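Troubleshooting log: hum and dropouts in the front room PA
Posted in: Sound & Gear > Help Desk, Solved
By Tiago Correia, August

Hi all, I promised I would write this one up for the folks who run nights after me, so get comfortable, because it took me most of an afternoon and I'd like it to save somebody else the trouble.

The problem as reported by Ermelinda, who was on the door at Jakgate for Friday's acoustic bill: a low hum in the left speaker from the minute the first singer plugged in, and then in the second set the vocal mic dropped out 3 times, always for a second or two. She swapped the mic cable between songs (thank you, Ermelinda!) and it made no difference to either one.

2:00 pm. Powered up with nothing plugged in but the mixer and the two speakers. No hum at all. I brought in the channels one at a time, and it was quiet until I got to channel 5, the guitar DI, and there it was, plain as day. Pressed the ground lift on the DI box and the hum went away. So that half was easy, and I felt pretty pleased with myself and went to get a coffee.

2:40 pm. Came back and the hum was back too, only softer.
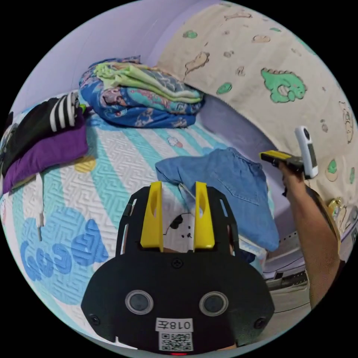 What I had missed was the power. The mixer was running off the wall by the stage, and the left speaker was on a long extension from the outlet behind the bar, the same one the beer cooler uses. I moved both speakers to the stage strip, taped down the leads, and left the whole thing on for 20 minutes with the cooler running. Quiet as a church.

3:30 pm. On to the dropouts. I sang into the vocal mic for longer than anyone should have to hear (sorry, Abílio) and wiggled everything I could reach. The mic was fine and so was the cable. The stage box was the trouble -- input 6 cuts out if you lean on the connector even a little, and that's right where a singer's foot would land. I opened it up and found a cracked solder joint. Fixed it, closed it, stepped on it on purpose, and couldn't get it to cut out again.

Please leave the speakers on the stage strip from now on. I put a bit of green tape on it so it's easy to spot. Status: closed, but do reopen it if you hear anything odd.

Comments

Bernardo Teixeira: Great write-up. Was the ground lift still pressed in when you finished? I'm mixing next and want to start from the same place.

Tiago Correia: Yes, I left it in, Bernardo, and you shouldn't need to touch it.

Tomás Sampaio: We had the same cooler hum at Prurnia for over a year and blamed the guitar players.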